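Workshop notebook - padlocks and keys
Mon 28 March

Kettle on at eight, heater on at five past, and the whole morning given over to the small padlocks, which I have been promising Delia Dinu I would sort out ever since the tin came back from Plekbridge with its lid taped down. I do like a padlock. There is something very friendly about the weight of one in the hand, and I am afraid I spent longer admiring them than writing up the tags.

We worked in the mushroom corner again, with the pink awnings and the little picket fence going all the way along. Aurel Crăciun still says it feels like mending locks in a sweet shop, but it cheers me up no end on a Monday and I won't hear of plain walls. The two wire baskets are staying up high for now, the white on the left wall and the black on the back rail. Silviu Radu would like them lower, and he may well be right, but he can bring his own screwdriver.
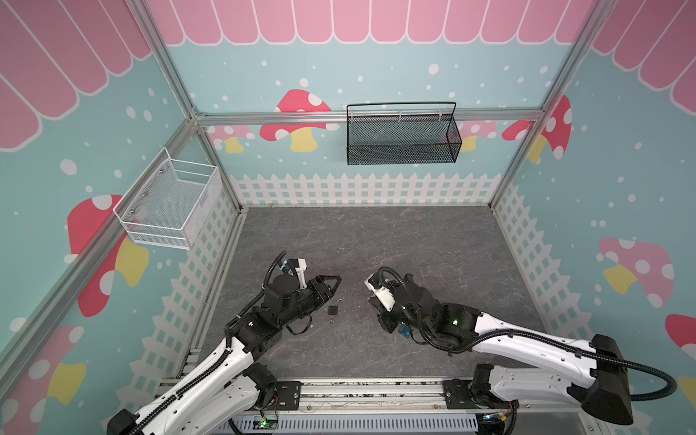 The mushroom corner, with the white basket on the left wall and the black one on the back rail.

On to the locks themselves. I have started a fresh page of tags at 274, as the old run had got into a dreadful muddle over the winter with two lots of everything. Black body is 274, blue is 275, and I have written both in pencil until Nidia Yupanqui has checked them against her list. The blue is the smaller of the pair and has some faint raised lettering on its face, which I couldn't make out without my reading glasses (at home, on the piano). Would somebody with younger eyes please have a go and write it in the margin?
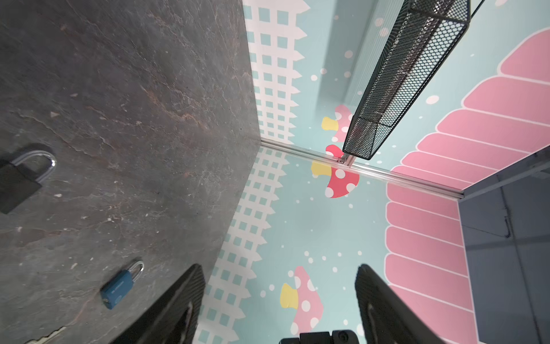 Black padlock and the smaller blue one, before tagging.

Keys next, and this is where I always slow down. My rule, for anyone new to the book, is that a key stays beside its lock until the tag is tied, even if the telephone goes, even if there is cake. We lost a good hour last July to a key that had gone for a walk in an apron pocket, and I should hate to repeat it. Thirumalai Thomas has offered to make up little cloth bags with drawstrings, which would be lovely - I have asked for two to begin with, so we can see whether they are more bother than they are worth.

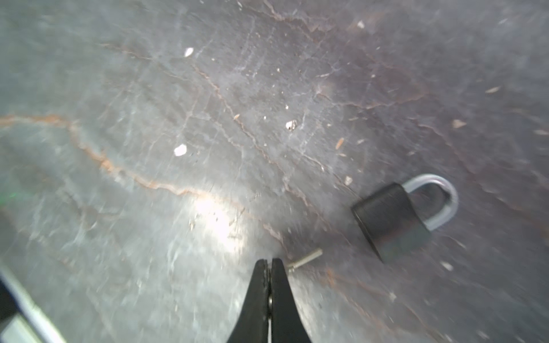

I also want to try the graphite powder from Goteck in place of the oil we have been using. Oil is all very well on the day, but it gathers fluff, and half the stiff locks that come back to us are full of grey felt. A small puff in the keyway, work the key a few times, wipe it, and leave it be. Please note the date on the tag if you do one, as I can never remember afterwards.

Delia put her head in before lunch and asked whether the floor could be swept at the end of each session, and I agreed at once, having been meaning to write it on the door. The soft brush is the one to use, the stiff one only flicks the bits into the corners.

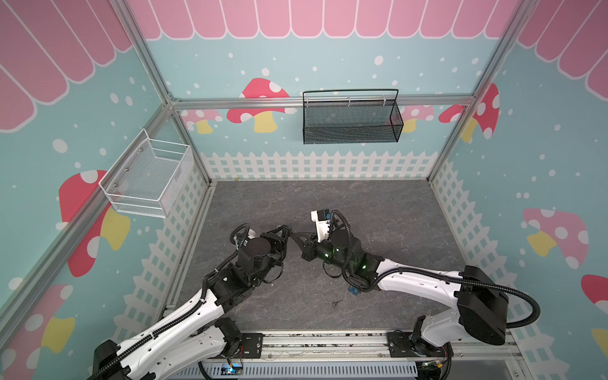 Still to do: string for the tags (we are down to the scratchy sort), a new pencil, and a proper look at order 2692, which should have the spare shackles in it. Aurel thinks it went to the front desk. I shall ask on my way out, and take the biscuit tin back while I'm at it.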